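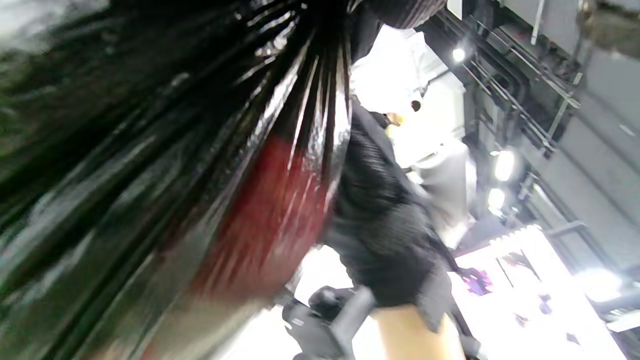 Climetti puts its bin bag to the test indoors

4 October 2022

I'm Akosua Amissah, and I've been selling bin bags at Climetti since 2005, so you can imagine how excited I am to have a new one to talk about! It's called the Monance, it's large, black and a bit shiny, and it goes on sale today.

We spent most of May trying out samples in our own building. I carried mine up and down the stairs, filled them with old cushions and cardboard, and grabbed them by the neck in knitted gloves, which is how most of us clear out a spare room once the cold sets in. My early favourite split on the second landing (sorry, everyone below). The one we chose has a softer neck that bunches up nicely in one hand, and there's enough spare plastic at the top to tie a proper knot even when you've been greedy with the filling.

Monance bags come on a roll of 9, with a card sleeve and no plastic wrapper. Husar, our shop partner, will stock them first, and you can order from us directly too. We've packed 1344 rolls for the launch and I've already pinched 2 for my loft.

Shops and local papers who'd like a sample roll can write to me at the Climetti press desk. Please say whether you'd like it posted or left at reception.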